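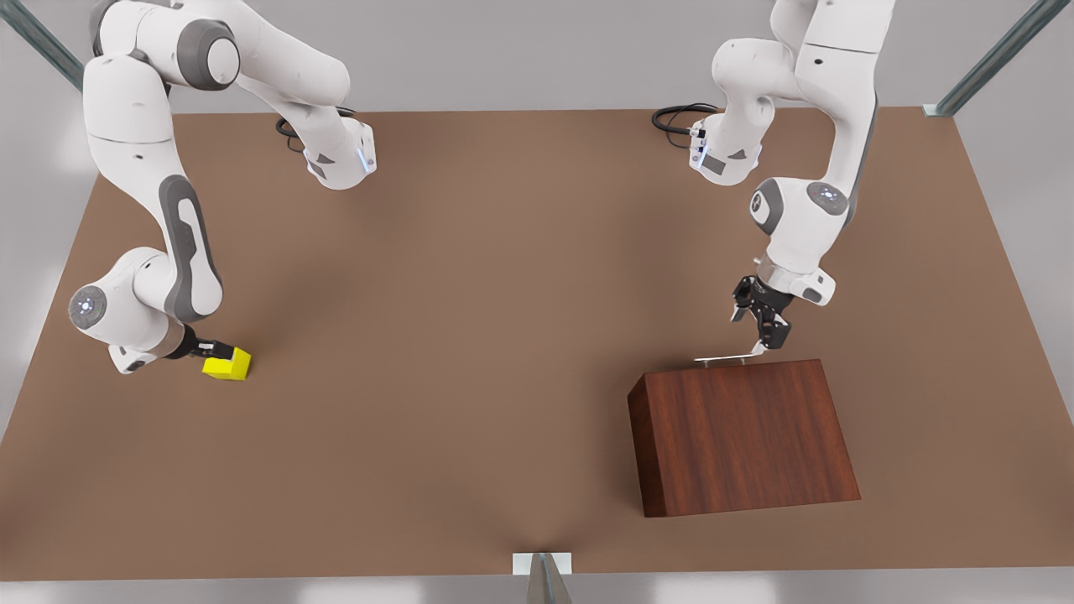 Simulated two-arm workcell from the Ganari test series: yellow cube in the right gripper, thin silver plate on the wooden block below the left gripper. Rendering: Weltard

Weltard publishes results of gripper and controller comparison in simulation

FUNDAU, October 23, 2019 — Weltard, a developer of test software for robot cells, today publishes the results of Ganari, a comparison of grippers and arm controllers for work with two arms. All runs of the series were made in simulation, with the same table, the same arms and the same set of objects for each candidate.

The comparison includes nine combinations of gripper and controller. Each combination had to perform 600 attempts, divided between easy objects, such as a small cube, and difficult ones. The most difficult task was the thin plate. A flat piece of metal which lies on a larger block gives the fingers very little to hold, and a small error in height is enough that the fingertips close above the plate or press against the block.

For the cube, the differences between the candidates were small. For the plate they were large. The best combination picked up the plate and held it in 42 percent more attempts than the weakest one. In both cases the gripper was the same two-fingered model, and only the controller was changed. The better controller limits the contact force during the last part of the approach and corrects the angle of the wrist before the fingers close.

"We expected that the shape of the fingertips would decide the result," the Weltard project team states. "It has an influence, but the controller was more important than we had planned for. Customers who are not satisfied with a gripper should first test it with other control settings."

The team also compared the use of one arm against two. While one arm holds an object, the second must work in the same space, and some controllers became slow when the planned paths of the arms came near to each other. These waiting times are listed separately in the report, so that the reader can judge them without the grasp results.

Ganari was started in June together with Quinlan, a supplier of assembly lines, which selected the tasks from its own daily work. Quinlan will now repeat a part of the series on real hardware at its Fundau site. Until these tests are finished, Weltard recommends to use the published values for comparison between candidates only, and not as a forecast for production — friction and cable movement are modeled in a simplified way.

The full report, with the settings of all controllers and the object files, is available from Weltard free of charge on request. Visitors of the Fundau office can see the simulation running by appointment.

About Weltard
Weltard develops simulation and test software for manufacturers and users of robot arms. The company has its office in Fundau.

Press contact
Weltard, Press Office, Fundau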